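Bamareo's Folding Afternoons Are Back in Hiltstead This March

By Aivar Raudsepp

HILTSTEAD, March – I have been folding other people's shirts for 11 years now, and I still get a little thrill when a pile comes out straight. So I'm very happy to announce that Bamareo, our small home-tidying workshop, is bringing back its Folding Afternoons this month, in the upstairs rooms at Skasen on the main street in Hiltstead. We start at 2 p.m. and we stop when the coffee runs out, which last spring was well after five.

If you've never been to one, it's a very easygoing thing. You bring a bag of clean laundry from home (please, clean!) and we work through it together. You go home with it folded, and with a couple of new habits that I hope will stick. We had people come three times last year with the same bag, and that's fine by me. One woman brought nothing but fitted sheets and stayed until we turned the lights off.

The big change this year is that we're doing the whole thing on beds. We used to fold on long tables, and I was always a bit uneasy about it. Most of us don't have a long table at home. We have a bed, usually with a blanket or a quilt already on it, and the laundry gets dumped right on top. So that's how we'll teach it from now on. 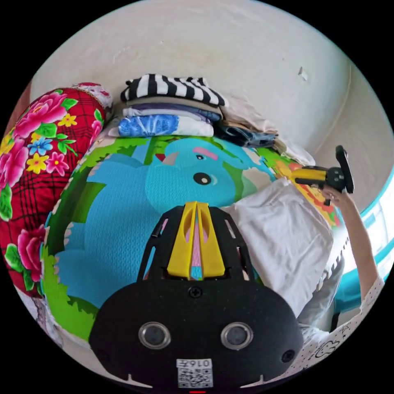 My own method begins with clearing a patch to work in. Push the quilt over to one side, roll it up if it's a thick one, and smooth out whatever is left. I love a loud bedcover, by the way. Give me big flowers and cartoon animals any day over plain gray. A white shirt shows up beautifully against all that color, and you can see right away if a sleeve has tucked itself under.

Then pick a home for the finished pile before you fold a single thing. I like the head of the bed, right up against the wall, where it won't slide off when you lean on the mattress. I put jeans and other heavy things low down and the light tops above them. Stripes go on top in my house, for no better reason than that I enjoy looking at them. You're welcome to argue with me about it over coffee – people do.

We'll spend a good chunk of the first hour on T-shirts, the one thing everybody brings. Lay the shirt out flat, give the corners a tug, and run your palm from the middle outward. If there's a chest pocket, check it. I have found bus tickets, a tooth (a child's, thank goodness) and more tissues than I care to remember. After that it's sleeves in, sides in, and up from the hem. I'll show you two ways of doing it and you can keep whichever one feels less fussy.
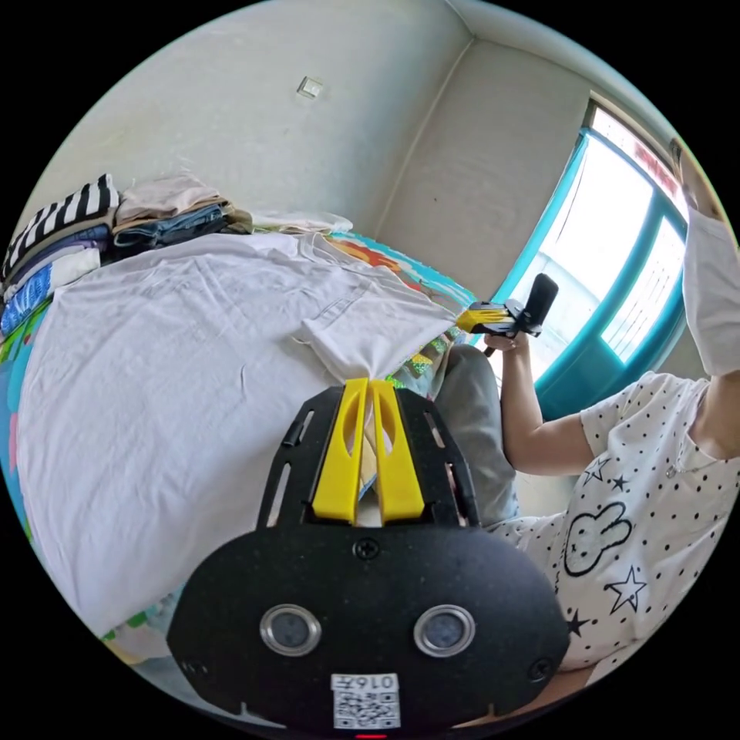
A white T-shirt laid out on the bed, with folded clothes piled against the wall.

The second half is for the awkward stuff: hooded sweatshirts, baby clothes, anything with straps. We'll also get into quilts, which I used to hate and now sort of look forward to. There's a trick with thirds that makes even a fat one fit on a closet shelf, and it works best with two people, so grab whoever is standing next to you.

I'm also really pleased to say that Paulauskas, the linen shop across the square, is helping us out again. They've printed 300 of our little folding cards, which show the shirt, the jeans and the quilt on one side and leave the other side blank for your own notes. Anyone who comes along gets one free. Last time we ran out early and I ended up drawing them by hand on the backs of receipts. My jeans looked like a pair of chimneys.

Over the whole month we have room for roughly 100 people, in small groups, so nobody has to wait around for a bed. Kids are welcome if they come with a grown-up, and in my experience they're much better at matching socks than we are. There's no charge, though there is a jar by the door for the coffee and cake.

To save a place, stop by the front desk at Skasen any morning and put your name on the sheet. You can also ask at the counter at Paulauskas and they'll pass it along. If you'd like to write something up for your own paper or newsletter, ask for me at Skasen. I'm usually there before noon, and I'm always glad to talk about laundry!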